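Geschirr im Tellerständer trocknen und einräumen

Anleitung für die Nutzung der Teeküchen im Haus Willden

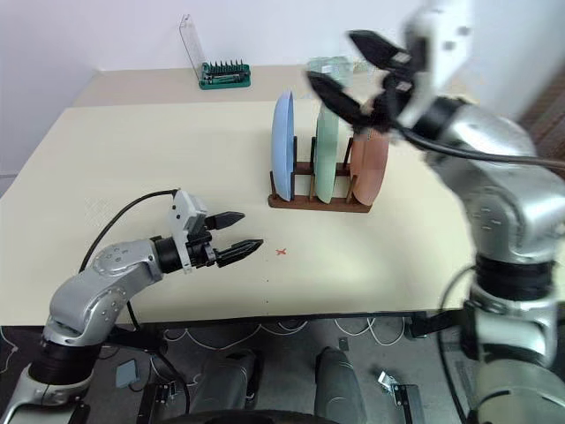
Diese Anleitung richtet sich an alle Beschäftigten und Gäste, die in den Teeküchen Geschirr von Hand spülen. Sie gilt für flache Teller und Untertassen. Für Gläser, Besteck und Töpfe hängt in jeder Küche ein eigenes Merkblatt aus.

Was Sie benötigen

Tellerständer aus Holz mit senkrechten Stäben
Spülmittel und weiche Bürste
Zwei saubere Geschirrtücher
Eine ebene, freie Stellfläche neben der Spüle

Stellfläche vorbereiten

Wischen Sie die Fläche mit einem feuchten Tuch ab und reiben Sie sie trocken. Legen Sie ein gefaltetes Geschirrtuch aus und stellen Sie den Ständer mittig darauf. Das Tuch nimmt das ablaufende Wasser auf und schützt den hölzernen Boden des Ständers vor Staunässe. Der Ständer muss mit der ganzen Bodenplatte aufliegen. Wackelt er, ist ein anderer Platz zu wählen.

Werkzeug, Schreibmaterial und Vorratsdosen sollen während des Abtropfens einen deutlichen Abstand zum Ständer haben.

Teller spülen und abtropfen lassen

Spülen Sie die Teller bei einer Wassertemperatur von 45 °C. Höhere Temperaturen sind beim farbig glasierten Geschirr der Serie Bratix nicht erforderlich. Entfernen Sie Spülmittelreste unter fließendem Wasser und halten Sie jeden Teller kurz schräg über das Becken, bis kein Wasser mehr in einem Strahl abläuft.

Teller einsetzen

Fassen Sie den Teller mit beiden Händen am Rand und führen Sie ihn von oben senkrecht zwischen die Stäbe. Lassen Sie ihn erst los, wenn er unten aufsteht und seitlich anliegt. Eine leichte Neigung ist erwünscht, sofern alle Teller in dieselbe Richtung geneigt sind.

Beginnen Sie in der Mitte des Ständers und arbeiten Sie nach außen. Pro Fach wird ein Teller eingesetzt. Zwei Teller in einem Fach trocknen an den Berührungsflächen nicht ab, und die Glasur kann beim Herausnehmen verkratzen. Größere Teller gehören nach innen, Untertassen an die Enden. Bei verschiedenfarbigem Geschirr empfiehlt es sich, gleiche Farben nebeneinander einzusetzen; das erleichtert später die Zuordnung zu den Schrankfächern.

Trockenzeit

Lassen Sie die Teller 60 Minuten stehen. In den innen liegenden Küchen ohne Fenster kann es länger dauern. Prüfen Sie vor dem Einräumen den unteren Tellerrand, an dem sich das Wasser sammelt, und trocknen Sie ihn bei Bedarf mit dem zweiten Tuch nach.

Teller entnehmen und einräumen

Entnehmen Sie die Teller einzeln und von außen nach innen. Ziehen Sie jeden Teller gerade nach oben heraus, ohne ihn gegen die Stäbe zu kippen. Im Schrank werden höchstens 8 Teller übereinandergestapelt. Untertassen bilden einen eigenen Stapel.

Pflege des Ständers

Der leere Ständer wird mit einem feuchten Tuch abgewischt und anschließend hochkant zum Trocknen aufgestellt. Er darf weder in der Spülmaschine gereinigt noch im Wasser eingeweicht werden. Im Dezember werden alle Ständer eingesammelt und mit Pflegeöl behandelt. In dieser Zeit stehen in den Küchen Abtropfmatten bereit.

Lockere oder gebrochene Stäbe sind umgehend zu melden. Bis zum Austausch bleibt das betroffene Fach frei. Beschädigte Teller werden nicht weiterverwendet und gehören in den Restmüll, keinesfalls in den Glascontainer.

Zuständig für Meldungen und Ersatz: Otakar Doležal, Hausdienste
Stand: 20. Nov. 2020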